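Building: Hendmont Community Hall, lower level and activity room
Inspected by: Jaqueline Contreras
Date: 06/10/2023

Marks used: OK, FIX (needs work before the next check), WATCH (no work yet, look again in January).

## 1. Exits and hallways

- [x] Front doors open fully from inside without a key — OK
- [x] Exit signs lit — OK
- [ ] Rear hallway clear to full width — FIX. Folding chairs stacked along the left wall. Clear width measured 36 inches at the narrowest point. Move the chairs to the Barrera Street closet.
- [x] Emergency lights, test button held — OK, all came on

## 2. Activity room

- [x] Tables stand level, legs locked — OK
- [x] Tabletops free of splinters and sharp edges — OK. The white surface on the light wood table lies flat.
- [x] Small items kept in bins or bags between sessions — OK. Clear bags with fabric trim are fine, as the contents can be checked without opening them.
- [ ] Outlet covers in place — FIX. One cracked cover by the window. Huso Electric has the order.
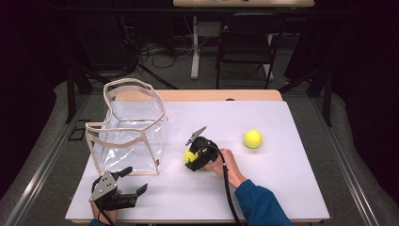 ## 3. Kitchen

- [x] Extinguisher gauge in the green, pin and seal in place — OK
- [ ] Hot water at hand sink — WATCH. Took 60 seconds to warm up. Last check it was 19.
- [x] Range hood filter — OK, cleaned by Ritico
- [ ] Shelf above the microwave — FIX. Loose bracket on the right. Keep it empty until the screws are replaced.

## 4. Storage

- [x] Nothing stacked within reach of the heater — OK
- [x] Cleaning products in labeled bottles, cabinet locked — OK
- [ ] Upper shelves — WATCH. Rated for 200 pounds each. The paper stock is heavy and should go on the floor pallets. Clear containers can stay up top if they are light.
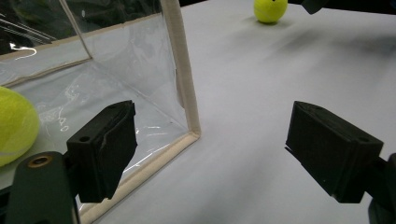

**Can the hall be used while the FIX items are open?**
Use is allowed once the rear hallway is clear. The outlet by the window stays taped off, and the kitchen shelf stays empty.

## 5. Sign-off

Hallway to be rechecked before the next booking. Send the Huso receipt to the office with this sheet.

J. Contreras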